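Chapter 4
Getting Dressed for a Working Day That Doesn't End at Five

When Akosua Asante began writing her style column from a spare desk in Lokimley, she was also putting in long days as a bookkeeper, and she used to say that her whole wardrobe had to pass two tests before lunch. It had to look right across the table from a client, and it had to survive the train to Fasetville for a showing at 7 in the evening. Most of us who love clothes will know that feeling very well (and the sore feet that go with it!).

In this chapter we'll follow the outfit through the day, from the first sleepy look in the closet to the moment you hand over your coat at the door.
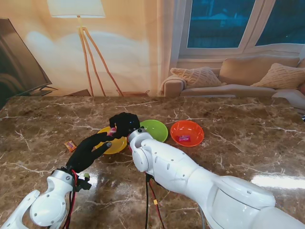
4.1 Start with one good piece

Pick the piece you'd be happiest to be seen in at the evening event, and build the office outfit under and around it. Akosua's was a dark green Bonsu jacket that cost her 64 dollars in a February sale, and she wore it until the lining went — then she had it relined and wore it again. A plain shirt and straight pants kept it quiet enough for work. After hours she changed the shirt for a silk top that rolled up small in her bag, and that was very nearly all she did.

Fabric matters more than people expect. Linen is lovely, but it creases badly when you sit, and you will be sitting a great deal. A light wool, or a blend that is about 70 percent wool, will usually hang out its own wrinkles while you do your lipstick.

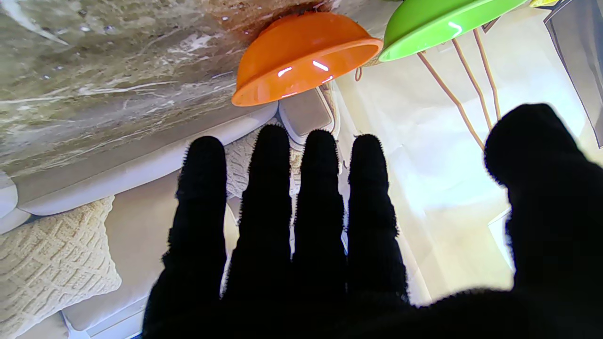 Should I carry a second pair of shoes?

If your day shoes are flat and comfortable, you can often keep them on and let your earrings do the dressing up. Carry a second pair only when you've already worn them for a full evening at home and still liked them at the end of it.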